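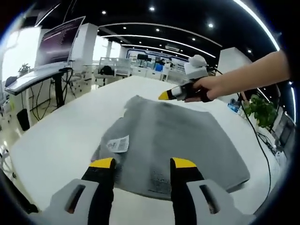
Prenda de punto gris extendida sobre la mesa blanca, con la etiqueta de cuidado a la vista.

Preguntas frecuentes sobre el cuidado y el doblado de prendas de punto

Esta página reúne las preguntas que recibimos más a menudo en el taller de Liyanage, en Bastbridge. Las respuestas valen para jerséis, camisetas gruesas, chaquetas y casi todo lo que está tejido y se estira cuando uno tira de ello. Si su pregunta no está en la lista, puede escribirnos con el formulario de contacto. Última revisión: 5 de febrero.

¿Qué miro primero cuando tengo una prenda de punto en las manos?

La etiqueta de cuidado. Muchas veces está cosida en la costura lateral, por dentro, y otras veces en el cuello. Ponga la prenda plana sobre la mesa y busque la etiqueta antes de decidir nada. El símbolo de la cubeta habla del lavado, el triángulo de la lejía, el cuadrado del secado y la plancha, claro, del planchado. Una mano dentro de la cubeta significa lavado a mano. Una cruz encima de cualquier símbolo significa que no se debe hacer.

La etiqueta ya no se puede leer. ¿Qué hago?

Trate la prenda como si fuera lana delicada: agua fría, poco jabón, sin torcer, y secado en horizontal. Es el camino más lento, pero no conocemos ninguna prenda de punto que se haya estropeado por lavarla así. Si las letras están solamente un poco borradas, pruebe a mirar la etiqueta a contraluz, cerca de una ventana.

¿Puedo cortar la etiqueta si me molesta?

Puede, pero guárdela. Nosotros las metemos en un sobre y escribimos detrás de cada una el color de la prenda. Si la corta, hágalo muy cerca de la costura y deje los hilos de la costura en su sitio.

¿Qué tamaño de mesa necesito para doblar bien?

La prenda debe caber entera con las mangas abiertas. Una mesa de comedor es suficiente para casi todo. La superficie clara ayuda con las prendas oscuras, porque se ven los pelos, los hilos sueltos y también las arrugas. Una cama sirve en caso de necesidad, aunque es blanda y los dobleces salen torcidos.

¿Cómo se dobla un jersey paso a paso?

Extiéndalo con la parte delantera hacia abajo. Pase las dos manos abiertas desde el centro hacia los lados, sin estirar, hasta que no queden pliegues. Mire bien las esquinas y los hombros, donde la tela se dobla sobre sí misma muy fácilmente y luego queda una marca.
Lleve un lado hacia el centro, con la manga, y baje la manga en paralelo al borde.
Haga lo mismo con el otro lado.
Doble la parte de abajo hasta la mitad y después una vez más, si la estantería es baja.
Dé la vuelta al paquete y alise el cuello.

Para las prendas muy gruesas recomendamos solamente un doblez en la mitad. El paquete queda más grande y el punto sufre menos.

¿Doblar o colgar?

Doblar. El punto pesa y en una percha se alarga, sobre todo en los hombros. Una chaqueta fina puede estar colgada un día o dos, por ejemplo antes de un viaje, pero no toda la temporada.

Mi jersey tiene bolitas. ¿Significa que es de mala calidad?

No siempre. Las bolitas salen por el roce: debajo de los brazos, en los puños, en la parte donde toca el bolso o el borde del escritorio. También salen en lanas buenas, especialmente en las suaves. Es normal que aparezcan más en los primeros meses de uso.

¿Cómo las quito?

Con un peine para punto o con una maquinilla quitabolitas, siempre con la prenda plana sobre una superficie dura. Sujete la tela con una mano para que no se mueva y trabaje con la otra, en una sola dirección y sin apretar. No las arranque con los dedos - se sacan fibras nuevas y en poco tiempo hay más bolitas que antes. En el taller usamos el peine Savimik para los tejidos finos. Para los gruesos sirve cualquier maquinilla con la cuchilla limpia.

En mi prenda gris algunas zonas parecen más oscuras. ¿Es una mancha?

Puede ser la luz. En un tejido gris, la dirección del punto y la distancia a la ventana cambian mucho el tono. Gire la prenda sobre la mesa media vuelta y mire otra vez. Si la zona oscura se queda en el mismo lugar del tejido, entonces puede ser una mancha, o bien el hilo está teñido así. Algunos grises son de hilo mezclado y tienen un aspecto moteado desde el principio.

¿Cuánto tiempo tarda en secar?

Depende del grosor y de la habitación. Ponga la prenda sobre una toalla seca, déle su forma con las manos y cambie la toalla cuando esté húmeda. No la ponga encima del radiador ni al sol directo.

¿Cuántas prendas puedo poner en una pila?

En nuestras estanterías ponemos 6 como máximo, con las más pesadas abajo. Con pilas más altas, la prenda de abajo queda aplastada y cada vez que uno quiere sacarla se desordena todo.

¿Qué cajas recomiendan para guardar la ropa de invierno?

Cajas de cartón limpio o bolsas de algodón. Nosotros trabajamos con las cajas Trislow, tamaño mediano, donde caben 9 jerséis finos. Guarde todo lavado y completamente seco. Las bolsas de vacío no nos gustan para la lana, pero para el algodón y el acrílico se pueden usar.

¿Cuándo aceptan prendas para arreglar?

Todo el año, menos las dos primeras semanas de marzo, cuando hacemos el inventario. Traiga la prenda lavada, por favor, y con una nota que diga dónde está el problema.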